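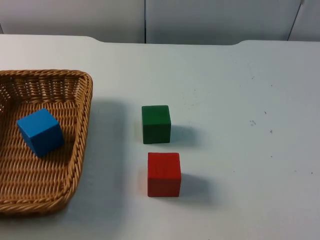

Cell with the basket and the blocks, blue one in the basket.

Gripper drops block during transfer after controller update, no fault logged

Posted by Mahfuz Haque in Grippers and End Effectors, September 2023

We run a two-arm tabletop cell that moves painted wooden cubes in and out of a wicker basket. The program was stable for a long time. Since we moved the controller to the current Ralex release, the right arm loses the block on some transfers. It picks, lifts, starts the traverse, and the block falls somewhere between the basket rim and the place position. The arm finishes the motion with nothing in the fingers and reports the cycle as complete.

What I have checked so far:

Finger screws are tight. Finger pads were cleaned with alcohol. Supply voltage at the gripper connector is steady during the close. The taught pick positions were not changed. Swapping the blue block for the green or the red one makes no difference that I can see.

In the last run of 200 cycles I had 3 drops. All of them were on blocks picked out of the basket. Picks from the bare table have not failed yet, but I have run fewer of those.

The grip-lost fault is enabled and its delay is set to 500 ms. It has never tripped. Am I looking at a mechanical problem, or has the update changed something in the grip parameters? I would also like to know why the fault stays silent, as the cell is going to be used with people standing close to it.

Dirimmont
Reply

Try raising the force. We had a similar thing and turning it up fixed it.

Begum
Reply, marked as accepted

I would not raise the force yet. There are two separate faults here and more force would hide the first one without touching the second.

First, the drop. Open the gripper page and compare the hold current with the close current. On our controller the update put the hold value back to its default and left the close value alone. The fingers close with the force you expect, then relax to the lower hold value once the controller decides the grip is finished. A block that is gripped squarely survives this. A block that is gripped near one edge rotates, and it goes when the arm accelerates. Write down the present value, restore the one from your backup, and repeat the run.

Second, the approach. A block on the table usually sits where it was put, with its faces square to the fingers. In a basket it can come to rest at an angle, and the woven floor is ribbed. If you close on a taught position without correcting for rotation, one finger touches first and pushes the block around. 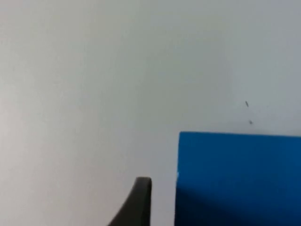
Stop the program just before the close command and look at the gap on each side. Jog in at low speed from there and note which finger makes contact first. If it is always the same one, shift the pick position toward the other side by half the difference. If it varies, you need the rotation from the vision step, or a fixture that squares up the block before the pick.

Now the silent fault. The grip-lost check compares finger position against the position stored at the end of the close. If your transfer is shorter than the delay, the place routine opens the fingers before the timer runs out and the timer resets. Log the time from end of close to start of open. If it comes out below 500 ms, the fault can never trip in that program. Shorten the delay to 130 ms and make the place routine wait for a valid grip signal before it reports completion.

Test the fault on purpose before you trust it. Run a close with no block at reduced speed and confirm that the arm stops. Keep hands outside the guarded area for that test, and do not reach in for a dropped block until the drives are off. A cycle that reports complete with empty fingers should be treated as a safety defect if anyone works next to the arms.

Mahfuz Haque
Comment on the reply from Begum

Hold current was at default, so that part is confirmed. I restored the old value and repeated the run with no drops. Time from close to open was around 400 ms, which explains the fault. With the shorter delay it trips correctly on an empty close. The pick offset is still to do.

Musley
Reply

Adding one item for anyone who finds this page later. Export the gripper parameters to a file before the update and compare the file afterward. The backup made by the updater covers programs and frames. On our unit it did not include the gripper page, and we had to enter those values again by hand.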